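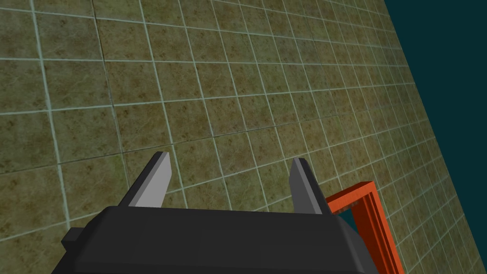 Olive-brown tiles, pale grout, rendered view

Mar 21, 2019

Writing workshop notes, chapter six of Teswood. I set myself 1000 words before lunch and got them, then cut nearly all of them by teatime. Hey ho. The trouble is still the phone call. Georgiou rings his sister, she tells him the boy is missing, and then they chat for two pages as if she'd lost a glove! Haris read it on the bus and wrote "why is he so calm?" in the margin, three times, with more underlining each time.

So I tried it again with the call cut short. She says the boy's name, the line drops, and he has to drive over without knowing anything. Much better — and I get the whole car journey for his guilt about last November, which was sitting in chapter two doing nothing. Must remember to take it out of chapter two now or he'll feel guilty twice.

Stojan Vukadinović thinks the neighbour gives herself away far too early (the bit with the keys). I don't agree, but two of the others spotted her as well, so I suppose I'm outvoted. Could move the keys to after the search. Could give them to the husband? Try both before I moan about it any more.

The town name still isn't settled. Bidurari sounds like a place with a ferry, and I do want a ferry. Haris likes it, Stojan can't spell it.

For next time: bring the new chapter six, 2000 words at most, printed double-spaced this time (sorry everyone). Haris is reading first. Ask her for my copy of Fidumetti back, I want to see how the opening handles the two time lines.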